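About Starska

Starska is a tidying and shelf-setting school. We teach people to put things on shelves, and then, in the second half of the course, to take some of them off again. Our rooms are in Festville, up one flight of stairs, above a shop that changes its mind every so often about what it sells.

We began as Maihi, a removals firm with one van and a habit of giving advice. Customers would ask where the bookcase should go and we would tell them, and then tell them what should go in it, and in time the telling brought in more than the lifting did. The van was sold. The name went with it, as it was painted on both sides.

What we teach

The course is called Wendico and runs to 20 hours, spread over as many evenings as you like within reason. It starts with books, which most people believe they already know how to do. Stand them up, spines out, and let the thick one go at the end where it can hold the rest in line. We have no view on arranging by colour - well, we have one, but we keep it for the last evening.

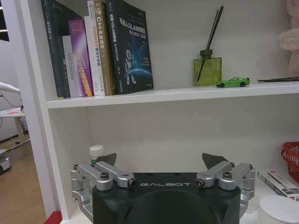
After books comes the difficult stuff. By this we mean anything you were given, anything you won, and anything that was put down for a minute in spring and has since acquired rights. Students are asked to give each piece a place and then leave it alone overnight. If it still looks right in the morning, it stays. If it looks like something waiting for a bus, it goes in the box under the stairs, where it will have company.

Soft toys get an evening of their own. We used to fold them in with ornaments, and feelings ran high. The present rule is that a soft toy may sit on any shelf it likes provided it doesn't lean on the drinks.
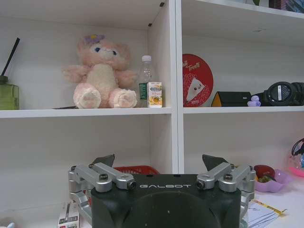

Tins are a subject we could go on about. A lid can be stood up at the back of a shelf and will do a picture's job perfectly well, but then you own a tin with no lid, and you have to decide what sort of household you are. Headphones, cases and small figures are covered on the same evening, under the heading Things With No Obvious Edge.

Who comes

We have had 400 students through the door since the Maihi days, and 66 of them came back for a second course, which we choose to take as a compliment. Some have one shelf. One couple brought a list of 123 objects and left with a shorter list and, we understand, a longer shed.

You need no experience and no special equipment. Bring a cloth, and a few things of your own that you can't find a home for. Tea is provided. Water you may bring yourself, and you will be asked where you mean to put the bottle.

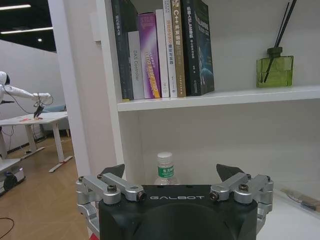
Water bottle on the lower shelf, books above.

Fees and visits

The fee covers all 20 hours, the tea and the loan of a shelf. We don't sell shelving, and we don't take a cut from people who do, though it has been pointed out to us that we might have.

Visitors are welcome before booking. Ring the bottom bell, as the top one belongs to the dentist. Please don't straighten anything on your way in - it may be somebody's homework.

The next Wendico course begins in November. Page last updated 11/21/25.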